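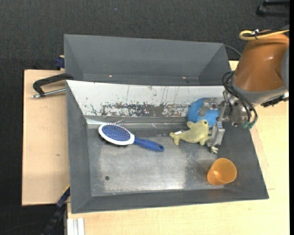
Yaqin Hou pregunta si la lista provisional de admitidos en la prueba de acceso al Instituto Técnico Jitberg equivale ya a una plaza, y si debe presentarse en secretaría con la documentación original. Respondemos en este hilo, dado que la consulta se repite en varios mensajes.

1/ La lista provisional no otorga plaza. Recoge a las personas aspirantes que han superado la nota mínima en las dos partes de la prueba y cuya solicitud figura completa en el registro. La adjudicación se produce con la lista definitiva.

2/ No es necesario acudir a secretaría en esta fase. La documentación original se presentará únicamente en el momento de la matrícula, en el turno que se asigne a cada persona admitida.

3/ La lista definitiva se publicará el 4 de febrero de 2019 en el tablón electrónico del Instituto y en el tablón físico del edificio Corance, planta baja. No se comunicarán resultados por teléfono ni por mensaje privado en esta red.

4/ Para consultar la calificación individual se accede al portal del aspirante con el número de solicitud y la clave recibida al formalizar la inscripción. Quienes hayan extraviado la clave pueden generar otra desde la opción «Recuperar acceso».

5/ Han concurrido a esta convocatoria 1.952 aspirantes para 163 plazas, repartidas entre las sedes de Lornov y Kong. El reparto por especialidades figura en el anexo II de las bases, publicadas en noviembre.

6/ Haiyan Shao señala que en su ficha aparece la calificación de la primera parte y un guion en la segunda. El guion indica que el ejercicio está pendiente de validación. Si se mantiene tras la publicación definitiva, deberá presentarse reclamación.

7/ Las reclamaciones se dirigen a la Comisión de Pruebas mediante el formulario R-2 del portal. El plazo es de dos días hábiles a contar desde el siguiente al de la publicación. No se admitirán escritos remitidos por correo electrónico.

8/ La reclamación puede versar sobre errores materiales en la suma de puntos, sobre la identificación del ejercicio o sobre la aplicación de los criterios de corrección. En este último caso debe indicarse la pregunta concreta y el motivo de la discrepancia.

9/ En caso de empate se atenderá, por este orden, a la nota de la segunda parte, a la nota de la primera y al expediente académico. De persistir el empate, se aplicará el sorteo de letra previsto en las bases.

10/ Sobre lo planteado por Zodwa Fourie: los títulos obtenidos en el extranjero deben constar homologados, o en trámite de homologación con el justificante correspondiente, antes de la matrícula. La credencial definitiva podrá aportarse durante el primer trimestre.

11/ Quienes no obtengan plaza pasarán de oficio a la lista de espera, sin necesidad de nueva solicitud. Los llamamientos se harán por estricto orden de puntuación. La falta de respuesta en el plazo señalado en el aviso se entenderá como renuncia.

12/ Corrección al punto 3: el tablón físico de Corance se encuentra en la primera planta, junto al registro. Agradecemos el aviso a Yanling Su.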